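Section 3: Setting up the cord corner

Before you start

The Clikimley kit is a bag of straps, a sheet of labels and this guide. The lid of the bag promises a tidy wall in minutes. We have set up enough of these to doubt that, and you should plan on an evening if the corner has been left alone for a year or more. The straps hold cords where you put them. They won't stop anyone from piling new ones on top.

The kit does not come with a power strip, adapters or wall screws. Use what you have, provided it is in good shape. If the strip has a cracked case, a loose socket or a scorch mark, throw it out before going any further. No amount of strapping makes a bad strip good.

CAUTION: Turn off and unplug the power strip at the wall before you touch the cords behind it. A switch on the strip itself is no substitute for pulling the plug.

3.1 Sorting what is plugged in

1. Unplug everything from the strip and lay the cords out on the floor.

2. Follow each cord by hand to whatever it feeds. Don't trust your memory. When Maiara Barbosa tested the draft of this section, she found 7 chargers in her hallway, and she could name the owners of two.

3. Put aside any cord that leads to nothing. You will be tempted to keep these. Put them in a bag, write June on it, and get rid of the bag if it is still closed when June comes.

4. Check the plugs. Bent pins, split insulation and browned plastic all mean the same thing: out it goes.

5. Read the rating on the strip, then add up what you mean to plug into it. A heater or a kettle does not belong on a strip at all, whatever the person who sold it to you said.

Note: Adapters are often marked in print so small that it might as well not be there. Take the adapter to a window or use a magnifier. If you still can't read the rating, don't guess. Replace it with one you can read.

3.2 Placing the strip

A strip can lie flat along a baseboard or stand upright against the wall. We prefer upright in a narrow corner because dust and shoes stay away from most of the sockets. Some people find it ugly. They are right, but it is also easier to reach.

1. Hold the strip where you want it and check that its own cord reaches the wall outlet without pulling tight.

2. Mark the screw positions using the slots on the back of the strip. If there are no slots, the maker did not intend it to be hung, and you should lay it flat. Adhesive pads are sold for this job. We don't recommend them for anything you pull plugs out of every day.

3. Hang the strip and tug it firmly. If it moves, take it down and start over.

4. Fit boxy adapters first. They take up more room than their pins suggest and can crowd the sockets beside them — a strip with plenty of outlets may take fewer plugs than you paid for.

5. Push each adapter all the way in. One that leans or rocks needs a different socket, or its own outlet in the wall.

CAUTION: Never plug one power strip into another. We are aware that people do it. 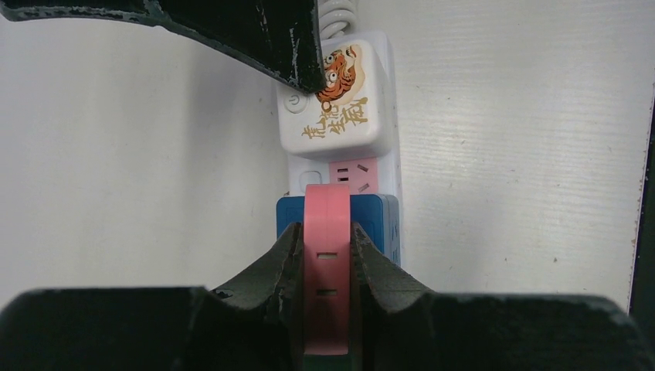
3.3 Fitting the straps

The straps are sold as reusable. The packaging says they can be opened and closed 1,000 times. We stopped at 50, at which point they still held, and we make no claim past that.

1. Gather the slack of one cord into flat loops as long as your hand. Don't wind it tight around your fingers and don't fold it sharply, especially close to the plug.

2. Choose a slot. The one nearer the end makes a wide loop, the one farther in makes a snug one. For a single thin cord, use the snug setting.

3. Pass the strap around the loops at the middle and feed the tail through the slot you have chosen.

4. Pull until the loops stay together but you can still slide a fingertip underneath. Any tighter and you are only pinching the cord.

5. Let the bundle hang to one side of the strip. It should not rest on an adapter or hang its weight from a plug.

6. Repeat for the other cords, one strap to each. Bundling several together looks better on the first day and is a nuisance on the second, when you need to take one of them out.

Note: Pick one strap color for cords that stay plugged in and another for cords that come and go. Adalberto Cordeiro, who wrote the first edition, wanted a separate color for every room. We tried it for a month and could not remember which was which.

CAUTION: Don't bundle a cord that gets warm in use. Leave it stretched out with air around it. Keep straps away from young children and pets.

3.4 Labels

The labels in the kit stick well to smooth plastic and badly to everything else. Write on them in pencil or permanent marker; the ink of an ordinary pen rubs off. Place one near the plug end of each cord, clear of the maker's rating and any warnings. "Lamp" is a useful label. "Misc" is not.

3.5 Turning the power back on

1. Check that every plug is fully seated and no bundle is pulling on it.

2. Plug the strip into the wall and turn it on.

3. Switch on your devices one at a time.

4. Come back after an hour and put your hand near each adapter. Slight warmth is common. If one is too hot to keep touching, or you smell anything, turn off the power and unplug it.

If something does not work

Strip has no power: Test the wall outlet with a lamp you know is good. If the lamp lights, replace the strip.

Strap slips open: The tail is probably only partway through the slot. Pull it through again. If it slips a second time, discard the strap.

Adapter won't fit beside its neighbor: Move it to the end of the strip. Short extension leads are sold as the answer to this, but they add another cord to a corner you have just cleared.

Guide text revised 3 March 2018 by Analyn Lumbao. Section 4 covers desks and screens.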